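The Slow Return of the Shared Desk

By Efe Ogbonna
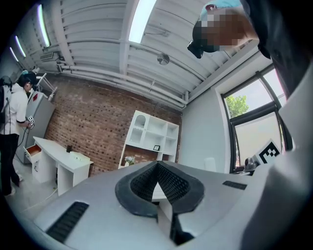 Leaning in over a white desk.

When the design office Listwood moved to a smaller floor in September, it had 30 people and 18 desks. Ronja Wallin, who drew up the plan, expected complaints about noise. Most were about drawers.

"People wanted somewhere to leave a mug," she says. "We had taken that away."

The firm bought lockers, then gave up on its booking app after two weeks. Staff now sit where they like, except on Mondays, when the project teams sit together.

Other offices have gone back the other way. At Eide, a bookkeeping firm, Hjalti Bergmann asked for his own desk again and got it – along with the same wobbly chair he had before the change. He adjusts it less now, he says, and his back is better for it.

Wallin still gets requests for a fixed place by the window. She keeps a list of them but has not promised anything before the lease comes up.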